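3.2 Containers and sorting task

Desk organizers are sold in many shapes, and earlier surveys of small-item storage mostly treated them as one group. We looked only at clear plastic types. Participants in the Zirton study each sorted 126 small office items and could use up to 4 compartments. Jaramillo set the order of trials, and Hayes coded the results.

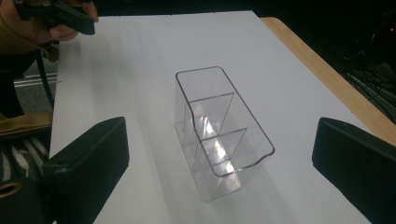
Does a clear wall help people find things faster?
It helps most with small items that would be hidden behind a solid wall – paper clips and erasers, for example – and makes little difference for pens.

Compartment depth mattered more than we had expected. Where dividers slant, short items stay near the top and long ones can lean. Participants who began with the long items moved fewer things later on. In 19 trials the items were taken out and sorted a second time, and these are reported separately in Section 4. 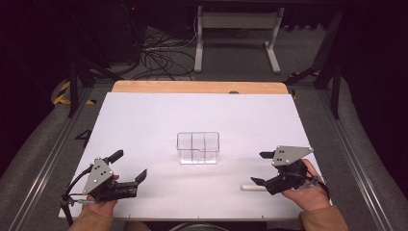
Figure 3. Clear compartmented container standing on the white board, on a light wooden tabletop.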